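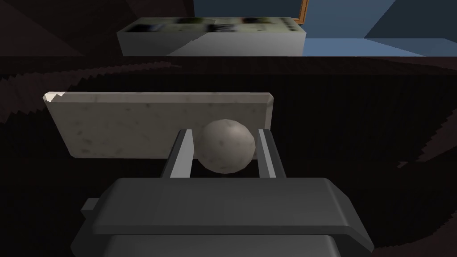
Pleretholm wants to charge for parking on the streets behind the market, and the town says the plan will pay for itself inside a year. The numbers handed out so far do not make that easy to believe.

Under the proposal, 270 curb spaces that are now free would cost money from 8 a.m. to 6 p.m. Residents could buy a permit. Everyone else would pay through a phone app run by Dresitz, a company that already handles parking at the Midemgate shopping center.

Kwadwo Darko, who runs the town's streets office, told a packed meeting in July that drivers circle the market blocks for too long looking for a spot. He said paid parking would free up spaces and help the shops. Asked how long drivers circle now, he said the office had "a good general sense" of it.

The office did do a survey. It covered 4 mornings and got answers from 221 people, most of them stopped outside the market hall. It did not ask whether they would still come if they had to pay. It asked whether they would like parking to be "easier," and most of them said yes, as most people would.

The town has also leaned on a claim that Midemgate saw more shoppers after its own lot went to paid parking. That may be so. Midemgate also opened a grocery store and a new bus stop in the same stretch, and the town's handout mentions neither. 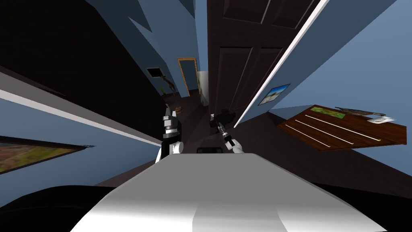 Zuweira Ansah, whose family has run the Ansah hardware store on the north side of the market for two generations, said she is not against meters as such. She wants to see the math.

"A man comes in for a box of screws and he's gone in five minutes," she said. "Is he going to download something on his phone for that? They keep telling me he will. I'd like to know who they asked."

There would be no coin machines. Drivers without a smartphone could call a number instead, and Dresitz would add a service fee to each call. The amount of that fee is missing from the draft contract, which has a blank line where it should be.

Not everyone on the block is worried. Yaw Aryee, who cuts hair two doors down, said the same cars sit in front of his shop all day and he would be glad to see them move. He thinks some of them belong to people who work at the town office -- a charge Darko did not answer directly, though he said staff have their own lot.
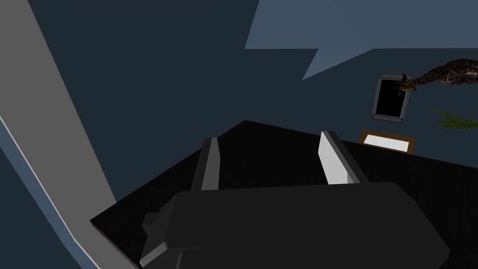

Then there is the money. The draft budget counts on selling 2,000 resident permits in the first year. Ama Nutsugah, who sits on the town council and has asked for a delay, said she could not find out where that figure came from. Many homes near the market have driveways, she said, and those households may not bother.

Tsung-han Kuo, the council member who brought the plan forward, called the permit figure "cautious" and said a trial would settle the matter. The trial, as written, has no end date and no test it has to meet. Kuo said those details could be added later.

The council is due to take up the contract at its next regular meeting, at 7 p.m. in the library hall. Written comments can be left at the town office front desk until noon that day. Parking at the library is free.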